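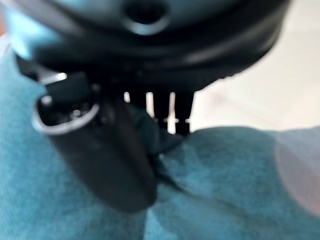 Week 4: Speaker cable and where to run it

Welcome back, everyone, and thank you to those who stayed behind on Thursday to help Tala Sabbagh coil up the practice reels. This week we leave amplifiers alone for a while and talk about wire, which sounds dull but is where a good many home installations go wrong.

Start with length. Measure along the path the cable will really take - up the wall, over the door, down again - and then add a bit at each end. The house plan we're using, the Obeidat job, needs 282 feet for all the speakers, so you would order a 500 foot reel and keep the rest for the garden pair.

Next, thickness. Long runs want thicker cable, especially with low impedance speakers, and I would sooner you went one size up than argued with yourself over it. Keep speaker cable away from mains wherever you can, and if the two must meet, cross them at right angles.

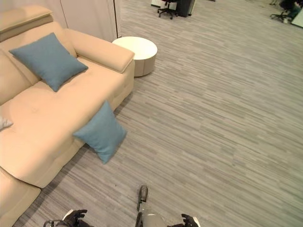
Labelling

Label both ends before you pull anything through, and write the room name as well as the number. Marwan Tannous will bring his labelling kit next time and has kindly offered to let you all have a go with it.

For next week

Read the Heria notes on crossovers, and sketch a cable plan for a sitting room of your own choosing. Pencil is fine!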